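Gilani students' sorting arm draws a crowd, and some doubts

Sun 12 December

The robotics club at Gilani College opened its workshop on Saturday to show what it has been building since November: an arm that is supposed to tidy a table of drinks into a basket. The club calls the project Fuvine and says it has logged 600 practice runs so far.

It is slow. One pickup took 27 seconds by the club's own clock, and visitors were asked to stand well back from the bench. Members say the software can tell one container from another. That is hard to judge from a bare white table with a plain wall behind it and very little on it to confuse anybody. 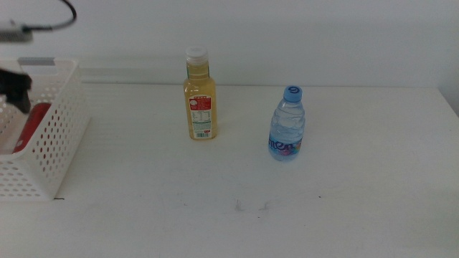 What the money buys

Flurov, a local parts supplier, gave the club $1000 toward the project. The club would not say how much of the control code its 19 members wrote themselves and how much came ready-made. It also declined to share its failure rate, saying the figures were still being checked.

The arm is entered in the Idine student contest, where teams work on tables they have not seen before, under lighting they do not choose. The club says it will be ready. It has yet to test anywhere but its own workshop.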